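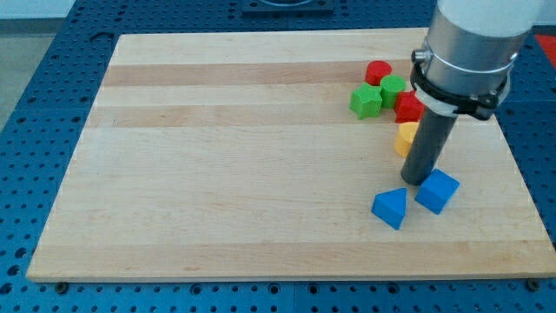
When does the new Wovmont branch library open? In February, doors at 9 a.m., with the kids' room open from the first hour.

WOVMONT – Library director Smaranda Avram confirmed the move today. 21 public computers, 78 parking spots, free. Old building on Oprea Street closes once the last books are out.

"Bigger kids room, longer hours. People asked for both," Avram said. Story time stays at 10 a.m. – sign up at the front desk, no fee.

Late returns go to the new adress. Holds will be transfered automatically.

Press contact: Magnus Forsyth, branch office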